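Usel 家事シミュレーション・データセット README

Usel は、家庭内の片付け作業を機械がどこまでこなせるかを調べるためのデータセットです。映像はすべてシミュレータ Brisau でレンダリングしたもので、実写は含みません。

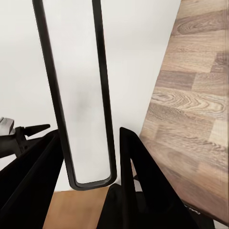
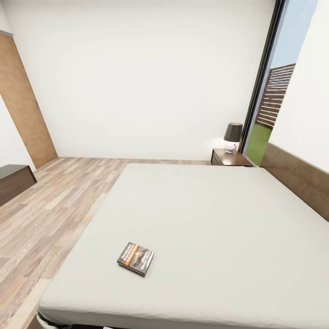 図1(1枚目):グリッパの指と黒い枠。図2(2枚目):シーツの上に置かれた薄いケース。いずれもレンダリング画像。

収録内容
エピソード数は89。課題は「小物を持ち上げる」「小物を指定の場所へ移す」「扉を開ける」の3種類です。視点は手先と室内の2つで、両者は同じ時刻軸で記録しています。

評価方法
各課題を5回ずつ試行し、途中で人が操作を補った場合は失敗として数えます。所要時間は記録しますが、採点には使いません。

現状
持ち上げる課題は、物の初期位置を固定すれば安定します。位置や向きを変えると成績が落ち、薄い物を平らな面から取る動作が特に苦手です。指が面に触れたまま止まる失敗が多く見られます。移す課題では、置く直前に物が傾く例が残っています。扉の課題は取っ手の形に左右されるため、まだ比較に使える数字がありません。家事を任せられる段階ではない、というのが今の見方です。

制限事項
布の変形は簡略化しています。摩擦係数は全エピソードで共通の値です。実機での結果を予測する用途には向きません。画像内の小さな文字は判読できないことがあり、文字認識の学習には使わないでください。

更新履歴
9月:手先視点の時刻ずれを修正。Ventura 形式の書き出しを追加。
未対応:Milport 版の読み込みスクリプト。

担当:Genivaldo Assunção
不具合の報告にはエピソード番号と視点名を添えてください。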